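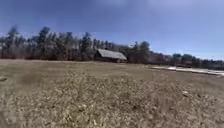

Neltlow Field Kit - outdoor traverse sensing for small mobile robots

Product page, rev. 12/11/2020. Replaces the March page. The old PDF is still floating around, please ignore it, the mounting heights in there are wrong.

What it is

A sensor head, a logger and a set of trained weights for telling a small wheeled robot how hard the ground in front of it is going to be to drive on. Built for rough pasture, mown hay ground, old grass lying flat. The places where a depth map says "bump" and the wheels say "nothing there".

Flat dead grass is the hard case. Lies in clumps, looks like solid terrain to a stereo pair, gives way the second a wheel is on it. Most off-the-shelf planners route around it or stop. On an open field with matted grass all the way to the treeline there is no around.

What's in the box

Sensor head, forward camera plus inertial unit, one housing
Logger with removable card
Mast clamp, two sizes
Power lead, 5 m
Wheel current tap (new this rev)
Card with weights, calibration tool and the logs from our own field runs
Printed quick sheet. The full manual is on the card

Not in the box: robot, battery, mast. We get asked.

The method, short version

The robot drives. The camera sees ground ahead. A few moments later the wheels are on that same ground, and the logger records wheel current and how much the body shook. Match the two up and every patch of ground the camera saw gets a label with no one sitting down to draw on pictures.

Then train on that. The network takes a patch from the camera and predicts two numbers, drag and shake. The planner uses both. Drag costs battery, shake costs everything else.

The matching step is where people get stuck. It needs a decent position estimate over the last 14 meters of travel. It does not need GPS, wheel odometry plus the inertial unit holds up fine over that distance. Beyond that drift gets into the labels and you start teaching the network that the smooth ground is rough.

Near-field blur

The lower part of the picture is soft in grass. Close ground, moving robot, small lens. Earlier versions tried to sharpen it first. Bad idea, the sharpening made up texture and the network learned the made-up texture. Rev. now on sale trains on the soft patches as they are, and takes its best look at a spot further out, in the middle distance, then updates as the spot gets closer.

Works better. Costs a little latency. See numbers.

Light and white patches

Pale streaks in a field are a pain. Snow left along an edge, a gravel track, bleached straw - from far off they come out nearly the same to a small camera. The model does not try to name them. It gives a prediction plus a confidence, and on pale strips at distance the confidence is low until the robot is nearer. Your planner should read the confidence channel. If it only reads the mean it will happily cut a corner over somthing it knows nothing about.

Same goes for shadow between clumps. Dark gaps in the grass used to be read as holes. Now mostly fixed, but keep the head level or it creeps back.

Horizon and tilt

Head wants to be level side to side. A small roll is OK and gets corrected from the inertial unit. The calibration tool looks for a long skyline, so point it across open ground with trees or a building on the far side. A treeline with a barn roof is plenty. A blank wall is not. Nor is fog.

Results

Test set is 400 held-out ground patches, none from the training fields.

Drag prediction error against the geometry-only baseline: 30 percent lower
Shake prediction error: 14 percent lower
Needless stops in matted grass: down to 5 over the full test route
Standing green grass: no real gain over baseline, don't buy it for that

Baseline is the Grandier planner with stock settings. We tuned it a bit and got a bit more out of it, but stock is what people run, so stock is what we compare to. Tuned figures are in the manual, last table.

The shake number is weaker then we wanted. Body shake depends on speed, and the training runs were all at walking pace. If your robot goes faster, collect your own.

Training on your own ground

Worth doing. The shipped weights will get you moving, but grass is different everywhere.

Mount the head, run the level check
Fit the current tap on one drive motor, either side
Drive by hand, walking pace, long lines with a few turns
Cover the rough parts on purpose. A log of nothing but easy ground trains a network that thinks everything is easy
Pull the card, run the match tool, throw out any stretch flagged red
Train starting from the shipped weights. A desktop with a mid-range graphics card is enough

Go out again when the season changes. Dormant brown grass and June grass do not share weights well.

Fits

Puria base, both wheelbases. Bolts straight on.
Ruchti carrier. Needs the larger clamp, and the current tap goes on the rear motor only.
Tracked bases - sort of. Drag labels are fine. Shake labels are mush, the tracks smooth it all out.
Legged robots, no.

Put the mast far enough forward that no part of the robot shows in the picture. If a bumper or a wheel is in view the network will learn it. Been there.

Known issues

Low sun straight into the lens drops confidence everywhere at once. Robot stops. It is meant to, but it's annoying.
Isolated stones the same color as the straw get missed past mid range. Keep your bump sensor.
The match tool crashes on a log with a gap in it. Split the log by hand for now.
Logger clock resets if power is pulled before the light goes off. Wait for the light.

Ordering

Kit with both clamps, or head and weights only if you already have a logger. Research groups can ask for the training code along with the weights, same price, say so on the order form. Spare leads and current taps sold seperately.

Returns accepted on unopened cards only. Firmware updates are free, weights updates are free for this rev.

Questions go to the support form. Include your log header and which base you run, saves a round of emails.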